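Dadstead
Home | Kitchen | Workshop | Garage | Yard | About

We use cookies to remember your settings and see which pages get read. Accept | Manage

Taming the Small Stuff: My Favorite Tips for Screws, Rings, Washers and Other Runaways

124 shares | 40 comments

I love small parts. I love buying them, sorting them, and finding just the right one on a Wednesday night when the hardware store in Brumirbridge has already closed. What I don't love is crawling around the garage floor with a flashlight in my teeth, so over the years I've picked up a whole bunch of habits that keep the little things where I can find them. Most cost next to nothing, and a few of them work just as well in the kitchen as at the bench!

Start with what you already have

Before you buy a single organizer, dump everything out. All of it! The coffee can, the junk drawer, the bag behind the paint. Spread an old bedsheet over the floor first and you can pick up all four corners when you're done and pour whatever is left into a bucket. I did my whole garage this way one January and it took an entire weekend, with breaks for chili.

Do a rough sort only. Wood screws in one pile, machine screws in another, then nails, washers, hooks, plumbing bits and mystery items. Don't stop to measure anything at this stage or you'll still be there at midnight holding two bolts up to the light. Rusty stuff goes straight in the scrap pail, and so does any screw with a chewed-up head. You will never be glad you kept a stripped screw.

Pick see-through over pretty

I used to have a row of handsome painted tins. They looked great on the shelf and I opened every one of them every single time I needed anything. Clear plastic fixed that in an afternoon. You can see what's inside from across the bench, and you can see when you're running low. Bins with rounded inside corners are my favorite by a mile, because you can sweep a washer up the side with one finger (square corners grab thin parts and hang on to them). 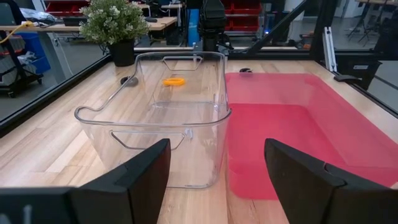 A clear bin on a pale wood tabletop, with one little orange ring in the bottom.

Bright colors help too. If you have a choice when you're buying spacers, wall anchors or zip ties, go for the loudest color on the rack. For parts that only come in black, like most rubber washers, drop them onto a white dish towel while you work. A light-colored work surface does the same job, and it makes the whole bench feel cheerful.

The one-job, one-bin rule

Every repair gets its own bin. When I take apart a faucet, all of the faucet goes in there, and nothing else, until it's back together. If the job stretches past dinner, I stick a strip of masking tape on the side and write down what it is and what I was about to do next. "Faucet — needs new O-ring, cold side." You think you'll remember. I have never once remembered.

For anything with more than a handful of screws, lay them out in the order they came off. A muffin tin is wonderful for this! Start at the top left and go across like you're reading. When you put the thing back together, work backward.

O-rings deserve better

Please don't hang O-rings on a nail. They stretch, and a stretched ring drips. Lay them flat, keep them out of the sun, and store them away from anything with a motor in it. Little zip bags with the size written on the front are perfect. Before you install one, roll it between your fingers and look for tiny cracks. A dab of plumber's silicone grease helps it slide on without twisting, but keep petroleum jelly away from rubber ones, as it can make them swell.

Label the lid AND the bin

Lids wander. If only the lid is labeled, sooner or later you'll have a bin of drywall anchors that says "picture hooks." Label both, and use the same words on each. Masking tape is fine for the first month while you figure out where everything belongs. After that I switch to a paint marker, which wipes off plastic with a bit of rubbing alcohol when I change my mind.

Borrow it for the kitchen

The same tricks are terrific for cake decorating tips, jar gaskets, corn holders, and those tiny rubber feet that fall off cutting boards. Keep the bins you use for food things strictly for food things, and let them air dry with the lids off so they don't get musty. I keep 2 shallow ones in the drawer by the stove and they've stayed tidy all year — a household record.

Finding what you dropped anyway

Turn off the overhead light and lay a flashlight flat on the floor. Even a little washer throws a long shadow. For anything steel, put a magnet inside a sandwich bag, sweep it around, then turn the bag inside out and the pieces drop right off. For rubber or plastic parts, stretch an old nylon stocking over the vacuum hose with a rubber band and go slowly along the baseboards. I found three earring backs and a domino that way!

Got a good one of your own? Put it in the comments, I read them all.

Join nearly 3,067 readers and get new tips in your inbox. Subscribe | No thanks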